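Haf Ifans has sold e-readers from her shop in Nunden for years, and she isn't convinced by the new Sullier. "Gamico says it holds 900 books," she says. "Fine. Who is carrying 900 books to the beach?"

She has tried it for a month and still charges it every 2 days.
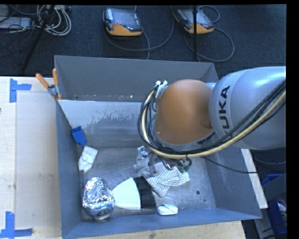
What would make you recommend it?

"A lower price – and page buttons," says Ifans. "I keep hearing the screen is like paper. I've read paper. It isn't."

Her old Yorath stays in her bag for now.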